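Boonsong Kaewkla has run the hire yard at Isham for 10 years, and most of what goes out the gate these days is small gear: plate compactors, trenchers, wet saws and the odd mini excavator.

"The big machines look good out the front, but the compactors pay the rent," he says. "We've got 137 items on the books and the same dozen or so go out every week."

He bought the yard from Rebane, an earthmoving outfit that was selling its hire arm. The trailers came with it, and so did a paper ledger he kept using for two years.

"I could find anything in that ledger. Trouble was, I was the only one who could."

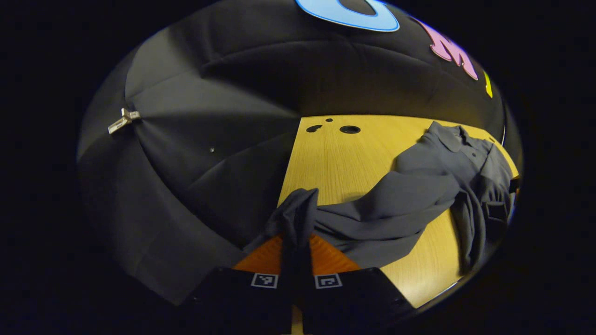

Bookings are now kept on a system called Skadis, which also flags when a machine is due for service. Kaewkla has the trenchers looked over every 80 hours, and he won't stretch it in the busy months.

"If a chain lets go on a Saturday job, the customer has lost the day and I've got to drive out there. I'd sooner have it off the floor for a morning."

Deposits are a sore point with some customers. The yard holds $80 on hand tools and more on anything with an engine, and it comes back once the machine has been checked and refuelled. Mud is fine, he says, but concrete left to set on a mixer drum will be charged for.

A second yard at Tuvirari is due to open in June. It will start with access gear and generators, with two staff moving across from Isham.

"People out that way have been driving 40 minutes each way for a trencher. We'll see what they ask for and buy from there."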